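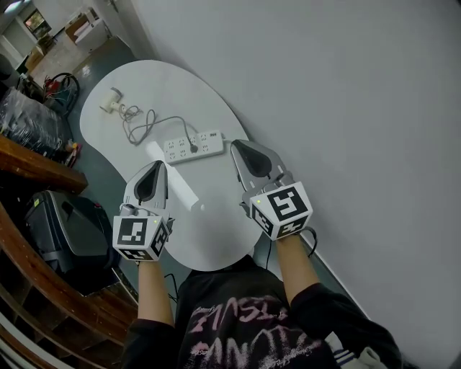 RUSTACH, January — The old Laitinen School annex opens Saturday as the Gullo Street Study Hall, and the doors will be unlocked at 8 in the morning whether the sign is up or not. It wasn't up as of last night.

Big room, 3905 square feet, one floor. Free to use. No library card, no sign-in sheet, no proof of address. Town money and a rent-free lease from the school district, which still owns the building and has wanted the heat kept on in there since the art classes moved to the main campus.

Hours are 8 a.m. to 9 p.m. most days, later during exam weeks if staffing holds. Closed on school snow days. That last part has already drawn complaints, more on that below.

Pentti Leinonen, hired by the town in the fall to run the place, was still moving furniture when we stopped in. "Come back in an hour, or grab the other end of this," he said. We grabbed the other end.

The furniture has turned into the main talking point, oddly. The first plan had long straight rows, like a cafeteria. Parents who came to the fall open house hated it. So did the kids. Now it's a mix: single desks along the north wall, a few round ones, and white kidney-shaped tables in the middle where one person can sit on the inside curve and help several others without getting up every minute. Tutors from the high school tried one out and asked for more. They'll get two more if the budget allows, Leinonen said. Chairs are all stackable, 178 of them, bought used from a conference hotel that was switching colors. Maroon. Some people are going to have opinions about the maroon.

"They're comfortable. Sit in one before you write me a letter," Leinonen said.

Tolteck, the contractor, finished the electrical work last week, behind schedule. The floor outlets were the holdup. The first batch of covers sat too high and caught on chair legs, so out they came and a flush type went in. Tolteck paid for the swap. The company also redid the lights over the reading corner after a walk-through found them to bright for anyone sitting by the window at night. They dim now. The switch is behind the coat rack, for reasons going back to the original wiring, and staff will handle it.

Wi-fi works. We tested it in the middle of the room and again in the hallway by the restrooms, where it dropped twice. Leinonen knows. Another access point is on order.

Noise rules, as posted inside the front door: talking is fine in the main room, phone calls go in the hallway, and the glass-walled room at the east end is silent all day. Food is allowed in the main room if it doesn't smell. Who decides what smells? "Me," Leinonen said.

Drinks need a lid.

Parking is the sore spot. The annex lot holds fewer cars than anybody would like, and on weekday afternoons it's shared with the bus turnaround. Between 2 and 4 p.m. on school days the lot is closed to everyone but buses. Park on Gullo Street or behind the Methodist church, which has said yes to overflow on any day but Sunday. Police say they will ticket cars left in the turnaround, starting right away. No warning period.

The number 4 bus stops at the corner. The last one toward downtown leaves at 8:40 in the evening, twenty minutes before closing, so anyone counting on it should pack up early. The town has asked the transit office for a later run. No answer yet.

Now the snow days. Several parents told the town board at its last meeting that a snow day is exactly when they need somewhere for older kids to go. Work doesn't close, they said. One mother who lives across from the annex said her daughter could walk there in any weather short of a hurricane. The town's position is that the plowing contract for the building runs through the school district, and when the district doesn't open, the lot and the front steps don't get cleared. A separate contract would cost money that isn't in this year's budget. The board said it would look at it again in spring, which got a laugh from the back of the room.

Age rules: under 12 needs an adult in the building. Not necessarily at the same table. Twelve and up can come alone. Adults are welcome at all hours, and the town is hoping they'll come, particularly in the mornings when school is in. A citizenship class has already booked the east end of the main room on weekday mornings. A bookkeeping course run through the county starts next month. A knitting group asked and was told sure, it's a study hall, study knitting.

Groups can reserve one table at a time, for two hours, by calling the town clerk's office or stopping at the front desk. Online booking was promised for opening day. It will not be ready. The form exists, but it sends everyone a confirmation for the same table, and that is being fixed.

The building itself, quick history. The annex went up as overflow classrooms when the Laitinen School ran out of space, then housed art, then shop, then art again. It's been mostly storage for the past few years. Former students will notice the long sinks are still there. The plumbing was sound and taking them out would of meant tearing up the floor. They've been scrubbed and are staying. The bell is also still there, disconnected, over the side door.

Not everything is done. The water fountain is in but not hooked up, bring a bottle. The outside book drop is a hole with plywood over it. The accessible entrance, on the parking lot side, is finished and has passed inspection, and the ramp is heated, a late addition after people who use it said the shady side of that building stays icy into the afternoon. The automatic opener on that door was slow when we tried it. Give it a few seconds.

No ribbon cutting. The town thought about one and decided to spend the money on a second microwave, according to Leinonen, who lobbied for the microwave. There will be coffee on Saturday until it runs out. The bakery on Gullo Street is sending rolls.

Also on Saturday, a used textbook swap in the hallway, 10 a.m. to noon. Bring what you have, take what you need. Nothing older than ten years for science, please, they got burned on that at the fall swap and ended up with a dumpster's worth of old chemistry.

Part-time evening jobs are open at the front desk, must be 18, applications at the clerk's office. Questions about tutoring should go to the high school guidance office and not to the study hall, which doesn't keep the schedule.

Lost and found is already a thing. A single gray mitten and a set of house keys on a red string, both left at the open house. Ask at the desk.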